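Minutes, Gernham House furnishings meeting, January 21, 2022. Held in the show bedroom, standing up, as the chairs are still with Clinov.

**1. Previous minutes**

Approved with one correction. The line "the bed is finished" should have read "the bed is delivered."

**2. The bed**

It was agreed that the bed is large. Views on whether it is too large were heard for longer than the agenda allowed. The light strip under the base stays on during viewings. A proposal to turn it off and "see if anyone misses it" found no seconder.

The white duvet is accepted. The decorative pillow with the net pattern was discussed again. One side finds it restful, the other finds it looks like something hauled up off a pier. It remains on the bed until February. 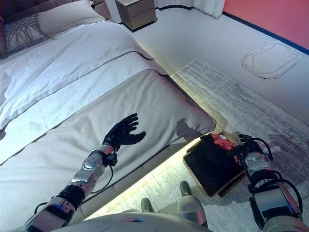
The gray rug was next. Sarkar has invoiced $465 for it and describes the faded, streaky finish as intentional. The meeting accepted this after a pause. It may be moved closer to the bed, or farther away, once we settle which of those we voted for last time.

The coral-pink wall will not be repainted. The quote from Holleo came in at $2,396, and enthusiasm for a calmer color dropped off sharply after that.

**3. Clothes on the bed**

The question was whether a show bedroom should look lived in, and if so, by whom. Points made:

- A bare runner makes visitors whisper, and they leave sooner.
- Folded clothes look like a store. Crumpled clothes look like a Tuesday. Opinion leaned toward crumpled, with a limit of three garments.
- Garments go on the runner and stay off the duvet, which shows every mark.
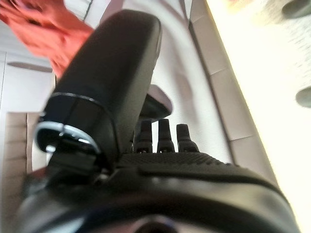 - Whoever closes up puts the garments away. "Away" means a drawer. It does not mean under the pillows.

The limit of three was carried. An amendment to allow socks was lost.

**4. Nightstand**

Two drawers, nothing agreed to go in either. Deferred.

**5. Budget**

Over $300 is left for small items. Requests so far come to 13, mostly lamps. The list will be cut before the next meeting by anyone willing to be unpopular.

**6. Next meeting**

February, same room, with chairs if Clinov is as good as its word.

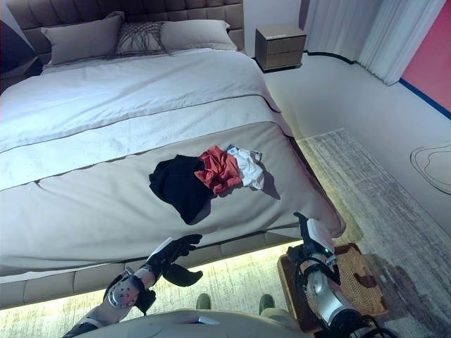 *Minutes taken by the Recording Secretary, Gernham House*

Addendum to item 3: after the close, the black, red-orange and white garments were put forward as the standard set. Two members liked the red-orange against the gray runner. A third felt it argued with the wall. Carried over to February, along with the pillow.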